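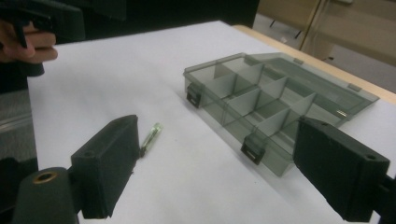
Figure 3. Open compartment box and a single glass vial on the white sorting table.

3.2 Storage of small glassware

Small vials present a storage problem that larger glassware does not. They roll, they are hard to see against a pale surface, and their labels are too short to carry a full sample code. In the earlier protocol (Lozano and Cronin, January trial) vials were kept upright in foam racks, and retrieval depended on reading a cap mark from above. Of 70 retrievals logged under that protocol, 12 ended with the wrong vial being lifted and put back.

The present arrangement replaces the rack with a divided plastic box with a hinged lid, of the kind sold for beads and small hardware. The box in Figure 3 is transparent smoky gray, with thin translucent dividers that form a grid of small rectangular compartments. Two black latch clips are fitted along the front wall of the tray. The lid opens flat onto the table, so the full width of the box must be counted twice when table space is planned.

Position in the grid serves as the sample code. Rows are lettered from the hinge side and columns are numbered from the left, and the vial itself carries only a batch mark. Each compartment takes one vial, laid on its side. Compartments are left empty at the start of a session and filled in the order in which samples are logged — gaps are not closed up if a sample is withdrawn.

Vials are set down on the bare tabletop before they are placed. This allows the cap to be checked for seating and the glass to be checked for chips near the shoulder. Under the Clanitz scheme the check was done inside the tray, where the gray plastic made fine cracks difficult to find.

In 33 sessions with the divided box, 3 vials were logged to the wrong compartment. All were in the row nearest the hinge, where the open lid and the tray wall are easily confused under overhead light. A strip of white tape along the hinge side was adopted for later sessions and is described in Section 3.4.

Shares 12 | Comments 3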